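Können Maschinen inzwischen den Tisch abräumen? Ein kurzer Faden für alle, die mir seit August schreiben, ihr Haushalt sei demnächst erledigt. 1/7

Ju-won Hwang hat mich gefragt, ob ich für einen Ordnungsroboter 2000 Euro anzahlen würde. Ich habe für meinen Geschirrspüler 69 bezahlt, gebraucht, und selbst der lässt die Gabeln liegen. 2/7

Ein Kind von neun Jahren räumt so einen Tisch in zwei Minuten ab. Gut, nach vierzig Minuten Verhandlung. Verhandeln müssen die Hände hier immerhin nicht. 3/7

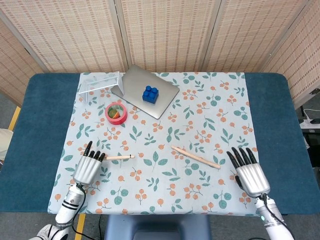

Foto: Solomiia Ostapchuk / Zadstead

Zwei Holzstäbchen, ein Laptop mit blauem Baustein obendrauf, eine Rolle rotes Klebeband mit irgendwas Orange-Grünem drin. Also ungefähr mein Küchentisch, nur mit schönerer Decke. 4/7

Am meisten Respekt habe ich vor den Stäbchen. Dünn, flach auf Stoff - wer da danebengreift, schiebt erst mal Falten in die Decke. Ich weiß, wovon ich rede, ich esse gern Sushi. 5/7

Und dann die Frage, wo das alles hinsoll. Klebeband in die Schublade, klar. Aber welche? Bei uns wissen das zwei Personen, und die sind sich nicht einig. 6/7

Mein Stand: Greifen wird schon, Aufräumen dauert. Anzahlung vertagt - die Gabeln mache ich selbst. 7/7

Zuletzt gepostet
- Saugroboter gegen Teppichfransen, Runde 9
- Pravberg: 1000 Schrauben sortieren, von Hand
- Wer faltet bei Stasiv die Handtücher?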